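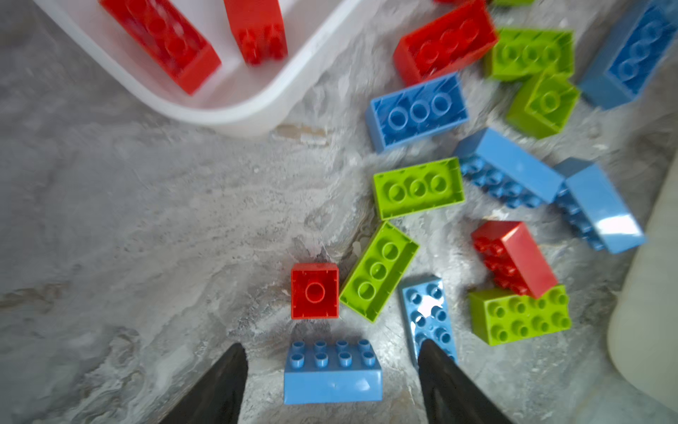 Zusilside Open Day: brick sorting recordings

This folder holds the recordings from the robot demonstration at the Zusilside open day, September 2018. The task was the same all day: pick up toy bricks from the floor and put the red ones in a bin. The bricks are the large kind made for small children, in red, green and blue. They were tipped out in a heap, so many of them lie with the hollow side up and the tubes showing, and others sit on their sides or lean on a neighbor. The bin is white plastic. The floor is gray with a marbled pattern, and it was not covered for the demonstration.

What is in the folder

There are 954 recorded attempts. One attempt starts when the gripper begins to move down toward a brick and ends when it opens again or when the operator presses stop. The attempts are grouped into 11 runs, and each run starts with a freshly tipped heap.

Of the 954 attempts, 857 have a result written next to them. The rest were recorded while visitors had the controls, and the person keeping the log was usually talking to somebody. Those attempts are included without a result. Please do not read a blank as a failure.

Layout

runs/ has one folder per run, numbered 01 to 11
runs/NN/wrist/ has the video from the wrist camera, one file per attempt
runs/NN/arm/ has joint positions and gripper opening as plain text tables
results.csv has one line per attempt
notes.txt has the log from the day, typed up from paper

Columns in results.csv

run: run number
attempt: number within the run, starting at 1
driver: "auto", "staff" or "visitor"
target: red, green, blue, or blank
result: held, dropped, missed, stopped, or blank
comment: free text, mostly empty

Only red bricks were supposed to go in the bin. Visitors often went for a green or blue one, and children nearly always picked the brick closest to them. We kept these attempts. If you only want the sorting task as planned, filter on driver and target together.

How the day was run

The arm was a Dullero bench arm with a two-finger gripper. The fingers are black and smooth, with no rubber pads. We had pads ready and left them off after the first trial that morning, when one of them peeled away. A brick on its side was harder to hold without them, and the log has several remarks to that effect.

In auto mode the arm was driven by Malero, our own picking program, in the version we had at the end of that summer. It looks for a patch of the right color, guesses an angle and closes the fingers. It has no idea which way up a brick is. It also does not know when one brick is resting on another, so it sometimes lifted two and dropped one.

In staff and visitor mode the arm was moved with the Yusuf hand controller. Each visitor got a short turn, and we stopped the arm between turns. A rope kept everyone out of reach. Runs 01 to 04 are mostly auto, 05 to 09 are mostly visitors, and the last two are a mix.

Things to know before you use it

The wrist video is blurred when the arm moves fast. There are also bright highlights on the bricks from the ceiling lights, and they are worst on blue. Malero lost track of blue bricks more often for this reason, or at least that is our guess – we did not test it afterward.

The gripper fingers show at the bottom of the wrist view and can hide part of a brick. We have not masked them.

Clocks: the arm table and the video were started by two different computers. In run 06 they drift apart. A corrected table is in runs/06/arm/fixed.txt. Use that one and ignore the other.

Run 08 has a gap in the middle where we stopped for lunch. The attempt numbers carry on as normal after it.

The brick positions were not measured. If you need positions you will have to get them from the video.

Visitors

The camera points down at the floor for the whole of each attempt. We watched every visitor file and cut the start or end of a few where a face or a name badge came into view. Sound was not recorded. Visitors are not numbered, so two attempts by the same person cannot be matched up.

Changes

First version: all runs, results without comments.
November: comments added, run 06 table fixed, one duplicate file taken out of run 03.

Size and use

The full folder unpacks to 1712 files, counting the tables and the notes. You may use it for teaching and research and pass it on, as long as this file stays with it. If you find a wrong result in results.csv, send the run and attempt number to the address on the download page and we will check it against the video. Corrections go into the next version – there is no fixed date for that.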